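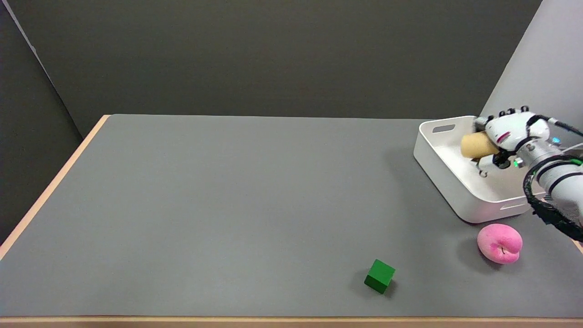 Figure 1. Head-camera view during a tray task: one item in the hand, the pink peach and the green cube still on the table.

Week 8: Where the examples come from

Last week we spent two hours on loss functions and everyone went home feeling clever. This week is about the part of the job that involves picking up a toy peach until your shoulders ache. Most of what goes wrong with a learned policy goes wrong here, and it is very hard to fix later by staring at the loss.

Terms used in this handout

Episode: one attempt at one task, from the start signal to the stop signal.
Operator: the person steering the arm.
Prompt: the sentence stored with the episode, such as "put the peach in the tray".
Reset: putting everything back so that the next episode can begin. You will do a great deal of this.

8.1 What goes into an episode

The Nelomine recorder saves the head view, the joint positions of arm and hand, the operator's commands and the prompt. It does not save what you meant. If you reached for the cube, changed your mind and took the peach, the recorder will faithfully keep the dithering, and the policy will learn to dither with great conviction.

Look at Figure 1 with this in mind. The hand is over the tray holding a tan, roughly cylindrical thing. From this one view, can you say whether it is on its way in or on its way out? You can't, and neither can a model given a single view and no prompt. We will come back to this in 8.4, where it becomes an argument for feeding in a short history, and then an argument against it.

Note also how much of the tray's inside is hidden by the arm. The operator can lean over for a better look. The policy gets the head camera. An operator who leans is using information that the policy will never have, and the resulting examples show a skill that cannot be learned from the pictures supplied. In the lab, steer from the screen. It is slower and you will dislike it.

8.2 Variety, and the lack of it

Left alone, people put things back where they found them. This is a virtue at home. In the Sandoval set, which you will use for the coursework, the first batch of 2000 episodes was gathered by careful people, and the cube started within a hand's width of the same spot in nearly all of them. The trained policy was superb at that spot. Move the cube to the far left of the table and the hand went to the old spot and closed, politely, on air.

The second batch used start positions drawn by a script. Success at the old spot dropped a little and success everywhere else rose a lot. Report both numbers in your write-up. Reporting only the second is how people get invited to give talks.

Things to vary between episodes:
where each item starts, including the dull empty parts of the table
which way round it faces
which item is asked for first
where the tray is, within the arm's reach

Things to leave alone unless the lab sheet says otherwise: camera height, hand speed limit, table lighting. If one of these changes by accident, write it in the log. "Lights a bit odd" is acceptable. A blank is not.

8.3 Failures

Keep them. Mark them as failures, but keep them. A dropped peach followed by a second, successful grasp is worth more than another tidy pick, as it shows the policy what to do when life has gone badly. A dropped peach followed by the operator saying something and pressing stop is worth less, though we have plenty of those too.

Do not stage failures. Staged ones look staged, even to a network. The operator slows down just beforehand, and the policy picks up the slowing down.

8.4 One view or several?

Giving the policy a few past views settles the in-or-out question from Figure 1. It also lets the policy cheat, by working out what the operator was already doing and carrying on in the same fashion. On recorded data this scores beautifully. On the arm, it can start from rest and stay at rest, having learned that still hands remain still. We will derive this properly on the board. Bring paper.

8.5 Before the lab

Read chapter 2 of the Clotetti notes, skipping the proof. Groups share the Silier bench and each group records 21 episodes, with the operator changing after every seven. Check that the prompt matches the item before pressing start. Last year's favourite error was a whole run labelled "cube" in which the peach did all the work.

Logs go in the shared folder by 5 pm on the day of your lab.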